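Chamado 1216 – Impressora de etiquetas Mikton sai desalinhada a partir da segunda folha

Situação: resolvido (com uma observação no final)
Setor: expedição e almoxarifado, unidade Lindsay
Aberto por: Evander Cruickshank

Descrição inicial

Bom dia, pessoal do suporte! Antes de mais nada, obrigado pela paciência da última vez, com a história da senha da rede, que foi culpa minha e já me desculpei com todo mundo. Agora o assunto é outro. A impressora de etiquetas Mikton, a que fica perto da janela, começou em março a imprimir torto. A primeira folha sai perfeita, bonita mesmo, e da segunda em diante o texto vai descendo um tiquinho a cada linha, até que na última fileira o código de barras já está em cima do picote. O leitor do estoque não lê, a gente digita na mão, e digitar na mão com óculos de perto vocês imaginam como é.

Usamos o Drelluvico para montar as etiquetas, com o modelo padrão de 16 por folha. Não mexi no modelo. O papel é o Zercombe fosco, o mesmo que a gente compra desde que entrei aqui. Já desliguei e liguei a impressora, já troquei o cabo com o da outra mesa e já imprimi do computador da recepção. Deu a mesma coisa nos três casos.

Anexos do chamado:
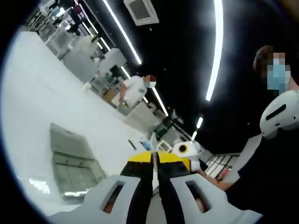

O que me deixa com a pulga atrás da orelha é que, imprimindo em papel comum, o alinhamento fica bom até o fim. Fiz o teste com dez folhas de sulfite e botei contra a luz, uma por cima da outra, e batia tudo certinho. Com a folha de etiqueta, escorrega. Se for peça gasta, me avisem logo, por favor, que preciso pedir autorização de compra e isso aqui demora.

Resposta do suporte, 9h40

Oi, Evander, bom dia! Obrigada pelo relato tão completo, ajuda demais. Como em papel comum o problema não aparece, eu deixaria a peça gasta para o fim da lista e começaria pelo tipo de mídia. Você consegue abrir as propriedades da impressora e me dizer o que está marcado em "Tipo de papel"? Olhe também dentro do Drelluvico, em Arquivo, Configurar página. São dois lugares diferentes e um não conversa com o outro, infelizmente.

Aproveite e me diga por qual bandeja as etiquetas estão entrando. Pela gaveta de baixo a folha faz uma curva bem fechada, e etiqueta não gosta disso.

Evander, 10h15

Olhei. Na impressora está "Automático" e no Drelluvico está "Comum". A bandeja é a de baixo, sempre foi. Troquei as duas opções para "Etiquetas", imprimi seis folhas e melhorou, mas não sarou: agora só entorta da quarta em diante. Medi com a régua e a diferença na última fileira é de uns três milímetros. Antes eram quase cinco.

Uma coisa que esqueci de contar: o contador de páginas da impressora zerou sozinho no começo do mês e agora marca 349. Não sei se tem relação, mas anoto porque vocês sempre pedem para anotar tudo.

Resposta do suporte, 10h50

Anotou muito bem! O contador zera quando o firmware é atualizado, e isso explica o "Automático": a atualização volta as opções de mídia para o padrão de fábrica. Então a primeira metade do mistério está resolvida. Para a segunda metade, faça assim, sem pressa:

1. Tire as etiquetas da gaveta de baixo.
2. Abra a bandeja frontal, a que desce como uma tampinha, e ponha no máximo dez folhas.
3. Encoste as guias laterais no papel sem apertar.
4. No painel, vá em Manutenção, Limpar roletes, e passe duas folhas comuns.
5. Imprima seis folhas de etiqueta e me conte.

Se os roletes estiverem com cola, a limpeza automática pode não dar conta. Nesse caso, pano que não solte fiapo, levemente umedecido com água, e esperar secar antes de fechar. Nada de álcool na borracha, ela resseca.

Evander, 14h05

Voltei do almoço e fiz tudo na ordem. O rolete de puxar o papel estava com uma faixa de cola que dava dó. Passei o pano três vezes. A limpeza automática sozinha não tinha tirado nem a metade. Depois disso imprimi as seis folhas e saíram retas, e aí me animei e imprimi mais vinte. Todas retas! O leitor pegou todos os códigos que tentei, inclusive os da última fileira.

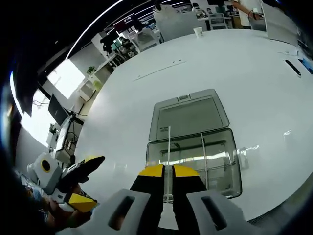
Sobre o papel que já estava aberto, tenho uma dúvida que vale para todo mundo do almoxarifado. O pacote de Zercombe vem com 400 folhas e a gente leva meses para gastar, e enquanto isso ele fica rasgado em cima do armário, pegando umidade e poeira, e as beiradas vão enrolando. Estou pensando em passar para uma caixa com tampa, no estilo daquela cinza translúcida que aparece aberta em cima da mesa branca, só que num tamanho em que a folha caiba deitada e sem dobrar. Vocês acham que basta a tampa, ou o certo é deixar também dentro do plástico original?

Resposta do suporte, 14h30

Que notícia boa, Evander! Pode usar a caixa, sim, e eu deixaria as folhas dentro do plástico original também, com a abertura dobrada por baixo. Guarde deitado, longe da janela, e não ponha peso em cima, porque a cola começa a vazar pelas beiradas e vai parar justamente no rolete. Folha que já enrolou, separe para rascunho. E, por favor, não passe duas vezes pela impressora uma folha de onde já tiraram etiquetas. Desconfio que tenha sido daí que veio essa faixa de cola.

Evander, 14h45

Ih, fui eu. Eu reaproveitava as folhas pela metade, achando que estava economizando. Prometo parar e já avisei o pessoal do turno da tarde. Podem encerrar, e muito obrigado mesmo pela atenção.

Observação de encerramento

Causa: opções de mídia redefinidas após atualização de firmware, somadas a resíduo de cola no rolete de tração. Etiquetas passam a ser impressas somente pela bandeja frontal. Limpeza manual do rolete a cada pacote aberto. Falta conferir se a outra Mikton da unidade Lindsay também recebeu a atualização; se recebeu, trocar o tipo de papel nos dois lugares antes da próxima remessa.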